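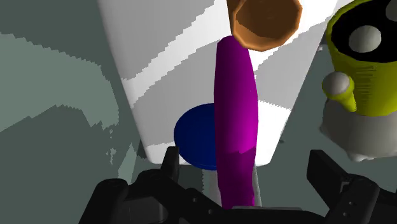
Wrist view, simulated bathroom set, gripper open at the purple object.

Revow simulation-to-real project – minutes of the working meeting
Mar 27, 2018, Gravmont office, second floor

Present: Jarosław Kaczmarczyk (chair), Nele Boersma, Siebe Verbruggen, Jeanine Boersma (minutes)
By phone: Thijs Nijs
Apologies: Verstraete sent no one this time.

1. Minutes of the last meeting
Approved with one change. Under item 4, "training set" should read "test set." Jeanine has fixed the shared copy.

2. Rendered data
Siebe reported that the rendered set now stands at 3,626 episodes, all with both the wrist view and the side view saved. He threw out 226 that had objects starting inside one another, and those are not in the total. Thijs asked if the bad starts came from one scene. Siebe said most were from the bathroom scene, where the tank lid is small and the items get placed close together. He has raised the minimum gap between items and will rerun the placement script.

Nele brought up the shadows. They have stair-stepped edges in both views, and on the white surfaces they are stronger than most of the object outlines. She is worried that the policy is learning them. Siebe can turn on soft shadows, but rendering then takes nearly 90 hours for the full set on the machine we have. Jarosław does not want to spend that before we know it matters. Agreed to render a small set with soft shadows first and compare.

Action: Siebe – rerun placement for the bathroom scene.
Action: Siebe – small soft-shadow set, same starts as the current one.

3. Wrist view against side view
Nele went through her comparison. She trained three versions on the same episodes: wrist view only, side view only, and both. Using both was best on every scene. Wrist only did well once the gripper was close to an object and poorly before that, often picking the wrong item when two were near each other. Side only was the reverse. It went to the right item but stopped high or off to one side.

Thijs said the side view gives little help with depth when the fingers are over an object, and he would expect errors there. Nele agreed and showed the approach to the figurine on the tank lid. From the side, the fingertips look very close to the orange tip, and the picture alone does not settle how much room is left.
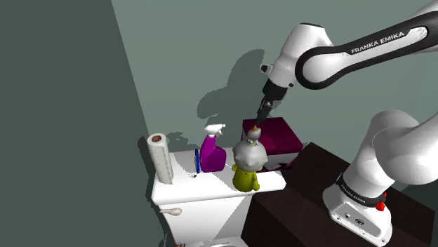 4. Real arm trials
Jarosław has the real arm booked at Skomwood. Plan is 20 trials per version, same four objects each time, positions drawn beforehand by someone who is not running the arm. Thijs offered to draw them.

There was some discussion of what to count as a success. Nele wants the object lifted and held. Siebe would also count a firm grasp without a lift, as the earlier report did. Left it that both get logged and the lift is the main number.

Jeanine asked who writes down failures and in what form. The last notes had "missed" for everything from a wrong object to a dropped one. Nele will make a short sheet with fixed choices – wrong object, stopped early, knocked over, slipped, other.

Action: Nele – failure sheet to all before the first trial day.
Action: Thijs – object positions, sealed list to Jeanine.

5. Write-up
The comparison will go in as a short paper and the real trials as a longer one in December. Jarosław to write the method section, Nele the results. Thijs wants the discarded episodes reported with the reason, and this was agreed.

6. Any other business
The key to the Skomwood lab is with Siebe. Parking there is at the back only.

Next meeting: after the soft-shadow set is done, Jeanine to send dates.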